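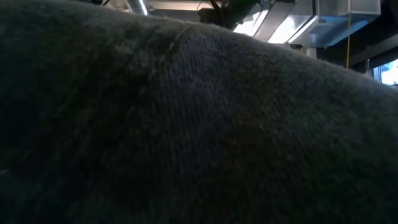 Napaporn Thammasiri reckons the ferry to Bendby should never have stopped in November, and she told me so before I'd even sat down. The ice hadn't come in yet, she said, and the boat was just tied up at Marar doing nothing!

I'd rung her to talk about the winter timetable (she's lived in Bendby for 2 decades and has opinions). “We had 66 people wanting to get across for the dentist,” she told me. “They were offered a flight. Have you seen what a flight costs?”

I have, and I winced. The council says the boat will be back once the Ustik jetty is mended, but she's heard that before.

“I'm not after a new ferry,” she said. “I want the old one, on the days it says on the board.”

She's off to the next council meeting to ask for it.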